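Ticket 406 - Guest wifi drops, upstairs rooms, Gonholm house
Opened by: Sandrine Brunet
Assigned: Todor Nikolovski
Priority: medium (was low)
Status: closed, see end

Sandrine Brunet, 8:10 am
Wifi upstairs keeps dying. Downstairs fine. Phone says connected but nothing loads, then it comes back by itself, then dies again. Guests complained twice in May and I gave them the code again, didn't help. Router is the Avex one in the hall closet, the extender is the little white one on the landing. Can someone look today please, I have people checking in at four.

Todor Nikolovski, 8:42 am
Hi Sandrine. Few quick ones.
What color is the light on the extender when it drops?
Same wifi name upstairs and down, or does upstairs have _EXT on the end?
Does it happen on a laptop too or only phones?
Anything plugged in near the extender lately?

Sandrine Brunet, 9:25 am
Light is orange. Was green when Krešimir put it in. Same name everywhere. Laptop too. Nothing new on the landing exept a lamp. The back bedroom is the worst room. 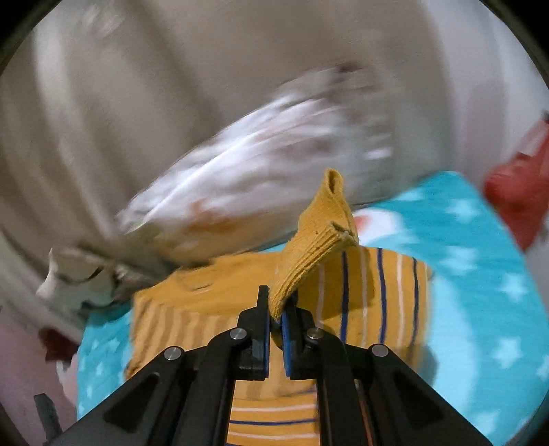
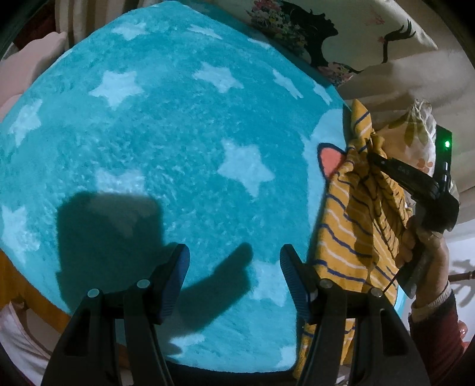 Todor Nikolovski, 9:40 am
Orange on that model = weak link back to the router, so the bedroom is only getting what the landing gets, and the landing isn't getting much. Before I drive out, pls do a speed test in three spots: next to the router, next to the extender, then in the back bedroom. Do the bedroom one right beside the turquoise thing with the stars so we both know which spot we mean when I ask you to repeat it. Same phone for all three, bluetooth off. Write down the numbers, don't go by feel.

Sandrine Brunet, 10:15 am
Router: 900. Extender: 20. Bedroom by the stars: 9, then second try wouldn't finish.
Is 900 good?

Todor Nikolovski, 10:22 am
900 is great, line is fine, not the provider. 900 to 20 in one flight of stairs is the problem. What's between the closet and the landing?

Sandrine Brunet, 10:31 am
Closet door, stairs, the wall with the boiler behind it. Oh and the closet got re-shelved, Leonilde moved the router to the bottom shelf, behind the paint cans.

Todor Nikolovski, 10:34 am
Paint cans. OK. Router back up to the top shelf, nothing metal in front. Leave the closet door open for now. Then unplug the extender, count to thirty, plug back in, wait till the light stops blinking. Same three tests again.

Sandrine Brunet, 11:50 am
Sorry, was changing beds. Router on top shelf. Light went green for maybe ten minutes then back to orange. Bedroom loads pages now but a video call froze.

Todor Nikolovski, 12:05 pm
Better, not fixed. Looped in Olesia, she did the Nesville job with the same kit.

Olesia Koval, 12:40 pm
Read the thread. Two things to check.
1. Extender firmware. Old versions hop between channels and drop everybody for a minute each time. Log in, Settings, System, Update. Do it from a laptop by the extender, not from the bedroom.
2. Router channel on Auto. Set 2.4 to channel 1 or 11, whichever the neighbors aren't on. Leave 5 alone.
Don't factory reset, you'll lose the guest name and have to reprint the cards.

Sandrine Brunet, 1:35 pm
Update took ages but it's done. Channel is 11. Light green.

Todor Nikolovski, 2:20 pm
Still green?

Sandrine Brunet, 2:28 pm
Green. Did the tests. Extender almost 406, which is your ticket number, funny. Bedroom is well up too and the call with my sister held the whole way. Closet door closed again, no change.

Todor Nikolovski, 2:36 pm
Good. Leave it overnight. If it goes orange again, screenshot the extender log page before you touch anyhting. Also move that lamp to a different outlet if it's on a dimmer, some of the cheap ones are noisy.

Next day

Sandrine Brunet, 9:05 am
Green all night. Guests in the back room were on it till late, no complaints. Lamp moved anyway. Leonilde wants to know if the paint can go back on the bottom shelf.

Todor Nikolovski, 9:11 am
Bottom shelf fine, just keep it off the top one.

Resolution: router moved to top shelf, 2.4 GHz fixed to ch 11, extender firmware updated. No parts used, no visit.
Follow up: Krešimir to check firmware on the Dimitrov extenders, same batch.
Closed by T. Nikolovski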